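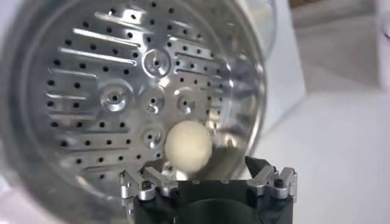

Wrist cam view, ball and fingers against the drum back wall

zsimek
Student project, drum unloading task. Segmentation drops the ball near the perforated wall. Glare off the steel saturates the upper center. Exposure is fixed at 40. Suggestions?

ondrejka_b
Lower the exposure. Pale ball, bright metal, no headroom.

zsimek
Tried 20 — the black housing and the holes merge and the finger mask fails.

trarn862
Exposure is secondary. The ball is blurred in that still. Slow the approach first.

ondrejka_b
Disagree. Blur costs 2 or 3 pixels at the edge. Saturation costs the whole region.

zsimek
Will run both on the Pasanero set and post the masks.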